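会社情報 > 私たちについて > 設備導入の考え方

Pranineについて

Pranineは、ロボット設備の購入計画をお手伝いする小さな会社です。メーカーではありません。販売代理もしていません。見積書を読み、予算表をつくり、導入の順番を決める。仕事はほぼそれだけ。

お客様は食品の仕分け場、花の出荷場、学校の実習室など。「アームを入れたいが、いくら取っておけばいいのか分からない」というご相談がいちばん多いです。

社員は9名。うち現場あがりが半分以上。会議は短め、資料も短め。

予算の組み方

本体価格だけで稟議を出すと、あとで必ず足りなくなります。架台、グリッパ、配線、安全対策、教育、予備品。Pranineの予算表は最初からこの欄が全部あります。空欄のまま出すのは禁止。

目安として、昨年度にJendstead向けでつくった計画を載せておきます(先方了承済み)。総額1,530万円。このうち架台と据付で187万円。当初の見積では架台が「別途」の一行だけでした。ここを先に詰めたので、追加の申請はなし。

グリッパは後回しにされがち。でも扱う物が決まらないと選べません。丸い物、細長い物、つぶれやすい物、茎のある物。まず品目表をください。手書きでも可。
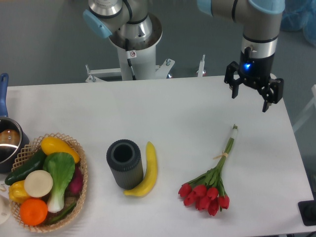
アームは最初から2台買うべきですか?
最初は1台分の予算で組み、架台と電源だけ2台目を見込んだ容量にしておくことをおすすめしています。2台目は翌年度の計画に入れ、1台目の稼働記録を添えて申請すると通りやすいです。

計画の流れ

初回の聞き取り。品目表と床の図面を確認。そのあと机上計画、見積の取り寄せ、比較表。比較表は必ず同じ条件で並べます。保守費を5年分入れると順位が変わることがよくあるので、そこまで出しいます。

9月は補正予算や次年度要求の相談が重なります。比較表の納期が延びるので、お急ぎの方は早めにご連絡ください。

リースか購入かは案件ごと。Lukumayの案件では購入、Kedgateではリースにしました。Kedgateは建屋の移転予定があったため。どちらが得かは設置場所を何年使うかでだいぶ変わります。

料金

聞き取りは無料。予算表の作成は規模により別途お見積り。機器メーカーからの紹介料は受け取っていません。創業時からの決まりです。

お問い合わせはフォームから。電話は打ち合わせ中で出られないことがあります、すみません。品目表のひな型もフォームからどうぞ、折り返しお送りいたしします。

ページ更新:2022年5月3日

コメント(3)

花屋のうら口
架台が別途、うちもやられました。見積もらった時点で聞けばよかった。ひな型の送付お願いします。

実習室担当
学校なので単年度でしか組めません。2台目を見込んだ容量、という説明は事務に通じるでしょうか。電源工事だけで先に80万と言われてます。

Pranine
実習室担当さま 通じた例あります。工事の欄を本体と分けて書くのがコツです。フォームからご連絡いただければ書式をお送りします。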